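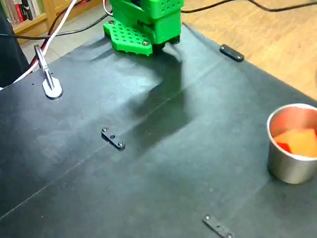

Workshop notebook, 1st December
Entry by Pak-hei Yeh. Copy to Wenceslao Pereyra.

**Ulthorpe sunroom: roof panel and sill review**

The Ulthorpe job is a three-season room built onto a rear slab, glazed on three sides, with an insulated panel roof pitched back toward the house. The owners report drafts along the west sill and a drip at the second roof joint after heavy rain. The purpose of this entry is to record what was found on the returned parts and what is to be done before the crew goes back.

**Roof joint**

The panels are Konivport, foam core with aluminum skins, joined by a tongue and a snap cover. The short section cut from joint 2 was opened on the bench this morning. The sealant bead is continuous on the upper lip but stops 23 inches short of the gutter end on the lower one. The cover was fully seated, so the gap could not have been noticed from outside.

The pitch was checked against the drawing and is correct. No change to the framing is proposed. The lower bead is to be cut out and run again for its full length, and the gutter end is to be closed with butyl tape before the fascia goes back on.

Wenceslao has asked whether the other joints should be opened as well. My view is that joint 1 should be, as it was done on the same afternoon. The rest can be water-tested from above with a hose, starting at the gutter and moving up slope. Seven minutes at each joint, with one person inside watching the ceiling.

**West sill**

The sill channel is the Clerero low-profile type. Two matters:

- The weep slots were cut on the inside face as well as the outside. This accounts for most of the draft. The inside slots are to be plugged and the outside ones left clear.
- The slab falls away toward the northwest corner, and the channel was shimmed at the ends only. It has bowed between shims. Shims are to be placed every foot along that side, then the foam backer and a fresh bead.

The plug material tried first was too stiff and would not stay in the slot. The softer gray strip from the Tô sample box held well and was left in overnight without moving. Enough remains in the box for the west side. More should be ordered before the other two walls are looked at. 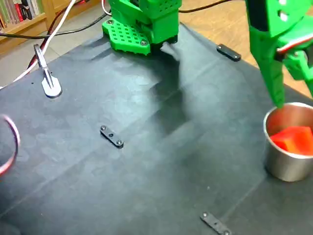

*Bench mat, green printed parts.*

**Glass and doors**

The sliding door was adjusted at the last visit and needs no further work beyond cleaning the track. The fixed units on the south side are plain clear double glazing. The owners have mentioned afternoon heat and asked for a price to change four of them to low-e. The supplier's figure is $800 for the set, glass only. Labor has not been added, and the quotation should not go out until Wenceslao has looked at access from the planting bed — a ladder cannot be set there as it stands.

A roof vent was also raised. I would advise against cutting the panel until the leak is closed and has been through at least one good rain.

**For the return visit**

1. Cut out and re-run the lower bead, joint 2. Open joint 1.
2. Water test, all joints.
3. Lift, shim and reseal the west channel.
4. Plug inside weep slots, west side only.
5. Measure the south units for exact glass size, bead to bead.

The sealant requires a dry surface, and the forecast for the remainder of the week is poor. If the roof work has to wait, the sill can be done first from inside, provided the slab edge is dry.

Note for the parts shelf: the snap cover from joint 2 is bent at one end and should not be refitted. A replacement length is in the rack behind the brake, marked with the job name.

Still open: color match for the replacement fascia screws. The white ones in stock are brighter than those on the house.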